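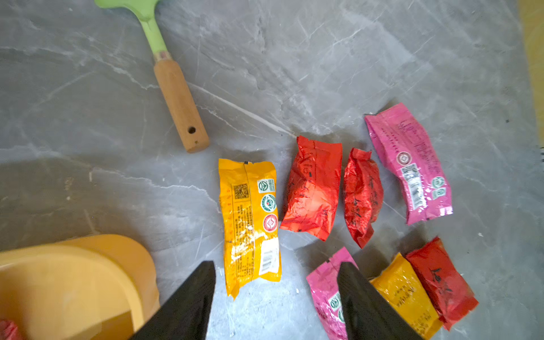 Foil tea packets and a lime green spatula with a wooden handle on a marble-patterned surface.

Gorkano Community Kitchen Asks Residents to Check Tea Cupboards

15/05/2023

The Gorkano Community Kitchen has opened a shared tea shelf and is inviting residents to bring in sealed single-serving packets they do not expect to use. The shelf is beside the main counter and may be used by any group that books the kitchen.

The request follows a spring review of the cupboards, during which members cleared the drawers and sorted dry goods, utensils and storage containers. Tea made up the largest share of the dry goods, much of it in individual foil packets that had become separated from their boxes.

"A single packet is easily lost at the back of a drawer," said Teresa Walczak, who manages bookings at the kitchen. "We would prefer that it be opened and shared while it is still good."

Packets must be closed on all sides and carry a readable date. Labels in any language are accepted. Where a label is not in English, donors are asked to attach a small note giving the type of tea, if they know it. Loose leaf tea in jars or paper bags cannot be taken.

The kitchen will hold up to 100 packets at a time. Each group may use as many as 8 per booking at no charge. Items left on the shelf past their date will be removed at the end of each month.

Utensils and plastic containers sorted during the review will return to the lower drawers. Wooden-handled tools should be washed by hand and dried before they are put away. Users are also reminded to wipe the counter after handling tea, flour or other powders.

Donations may be left at the front desk between 3 and 5 in the afternoon. The arrangement will be reviewed in October. Questions should be addressed to Lech Wasilewska at the kitchen office.

Comments (3)

Wiesława Chmielewska
Are herbal teas all right? I have a lot of mint and chamomile, all still sealed.
Reply

Zdeňka Michalík
I asked at the desk and they said yes, as long as the date can be read.
Reply

Wiesława Kozłowski
Please could someone put the big teapot back on the same shelf. Our group spent half the morning looking for it last time.
Reply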